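Refreshing a Clear Finish on a Veneered Tabletop

Updated 06/02/2022

A veneered top can be recoated without stripping if the old finish is still bonded. The method below applies to water-based clear coats over pale veneers. It is not suitable for oiled or waxed tops.

Test first. Put a drop of water on an area that gets little use and leave it for 8 minutes. If the wood darkens under the drop, the finish has failed there and a recoat will not hold.

Clean the top with a damp cloth and a little dish soap, then wipe with clean water. Let it dry overnight. Furniture polish containing silicone has to come off completely — the new coat will crater over any residue. Lastent degreaser works for this, diluted 1 to 16.

Scuff the surface with 260 grit paper on a soft pad. Sand with the grain and use light pressure. The veneer on most factory tables is thinner than a credit card, and the edges go first, so stay a finger's width back and finish them by hand. Stop when the gloss is evenly dull. Vacuum, then wipe with a lint-free cloth.
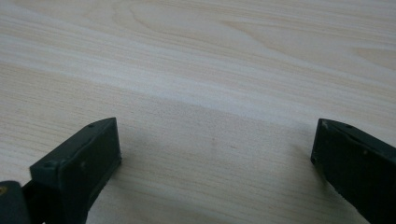 Stir the finish; do not shake it. Drukier Satin and Nazarenko Clear both go on well with a foam applicator. Pour a small amount into a tray and lay it down in full-length strokes, overlapping each one slightly. Do not go back over an area that has started to set. A low lamp at the far end of the table will show missed spots.

Once the first coat is dry to the touch and no longer feels cool, rub it down with a 500 grit pad, remove the dust and apply the second coat. Two coats are enough for a desk. A dining table should get three.

Keep the room above 60 degrees while the finish cures. In October and later, that usually means leaving the heat on overnight. Light use is fine after two days, but wait two weeks before putting down a tablecloth or rubber feet.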